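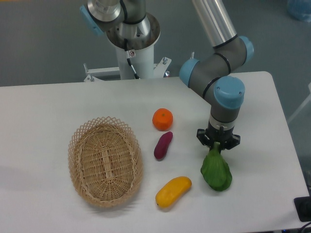
The oval basket and part of the play produce set on a white table at Totitz.

Peltavura revises play produce set, keeps open-rim basket

April – By Shahram Esfahani

Peltavura has issued a revised version of its play produce set for preschools and toy kitchens. The set is sold with an oval woven basket and goes on sale through the Trotcombe catalog this month.

The basket has a tight weave across the bottom and an open diamond lattice at the rim. The lattice flares slightly outward, which gives small hands a wider opening to aim for. Peltavura kept the pattern from the earlier set after trying a closed rim last year. The closed rim was stiffer but added weight, and the company dropped it. 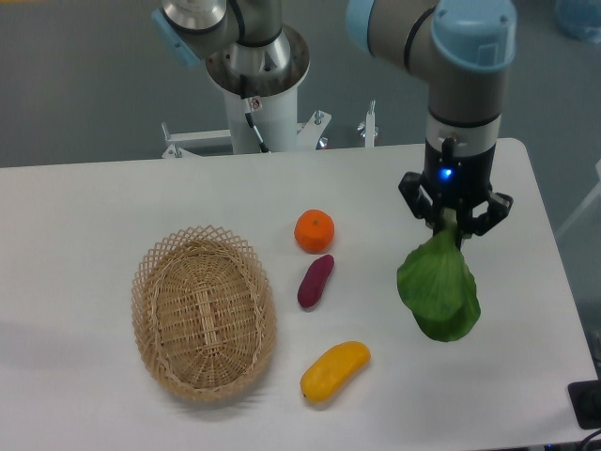

Changes to the produce are limited to shape and surface finish. The leafy green now has a narrower stem end and a fuller head, so it can be picked up by the stem with the leaves hanging down. The orange fruit is round with a small stem spot on top. The sweet potato is purple, short and elongated, and the yellow vegetable is wider at one end than at the other. Round and long pieces are meant to be mixed in early sorting tasks – by color first, then by shape.

Hemmin, which supplies the baskets, will make a first run of 200. Each basket is checked for loose strips at the rim before packing. The pieces can be wiped with a damp cloth. The basket should be kept out of standing water and dried flat if it gets wet.

Spare baskets will be sold separately in packs of five. Owners of the earlier set can use the new basket with their existing pieces. Orders placed through Trotcombe ship within eight working days.

Contact the news desk | Copyright Totitz Trade News | Back to top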